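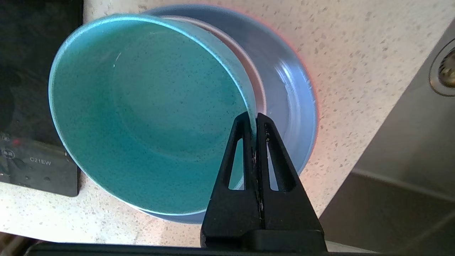 Figure 3. Two bowls of unequal size put together on the worktop beside the hob.

3.2 Stacking of bowls and other open vessels

Open vessels made up the largest group of objects in the household survey, and they were also the group in which people's habits differed most. We visited 21 households, all in rented flats with fitted kitchens, and recorded 291 stacks of bowls, dishes and basins. A stack was taken to be any two or more vessels where one was held wholly or partly by another. Stacks of mixed make were common. In Figure 3 the teal bowl with dark flecks sits tilted against the wider lilac-grey one, so that a narrow crescent of the grey bowl's inner wall still shows along one side. We coded this kind of arrangement as "leaning", to keep it apart from "seated" stacks, in which the rims are level or nearly so.

Most households owned bowls from more than one set. The Cilier range came up often in the smaller sizes, and people tended to keep it on a shelf of its own when they had four or more pieces. Where only one or two pieces were left, they were put in with whatever fitted. Several people told us that they no longer thought of these as belonging to a set at all. Bowls from the Tomar range have a straighter wall and a narrow foot, and they were seldom found inside anything except another Tomar bowl.

Leaning stacks were found mainly on worktops and draining boards. Seated stacks were found mainly in cupboards. The difference was clear enough that we first took it to be a matter of space, as a leaning stack takes up more height and will not always go under a shelf. The interviews suggested a second explanation. People described the worktop as a place where things were put for the time being, and they did not expect to leave a stack there for long. One person said that she would "do them properly when they go up". Another said he had never noticed how they were lying until we asked.

The side of the hob needs separate mention. In flats with a flat glass hob, the strip of worktop next to it was used for bowls more than any other part of the kitchen apart from the sink. It was used for serving, for holding chopped food, and for collecting what had been eaten from. These uses followed one another during an evening, and the same bowl could serve for two of them. We did not try to separate clean stacks from used ones in the counts, as this could not be judged reliably from the photographs. It was asked about in the interviews and is dealt with in Section 3.4.

Size was recorded by rim width. In seated stacks, the larger bowl was below in every case but three, and all three involved a deep mixing basin that had been turned upside down over smaller dishes. In leaning stacks the order was less regular. Shallow dishes were sometimes put on top of narrower bowls, mostly at the end of a meal, and were moved again when the table had been cleared.

Damage to rims was reported in about 70 of the stacks. People usually blamed the dishwasher. Small chips were tolerated on bowls used for cooking but less so on those used at table, and a chipped bowl was often moved to the bottom of the pile or given another job, such as holding fruit or keys. Glaze colour seemed to matter here, as chips in a dark or speckled glaze were said to be easier to overlook than those in a plain one. We have too few cases to say more about this, and the question was left out of the September visits.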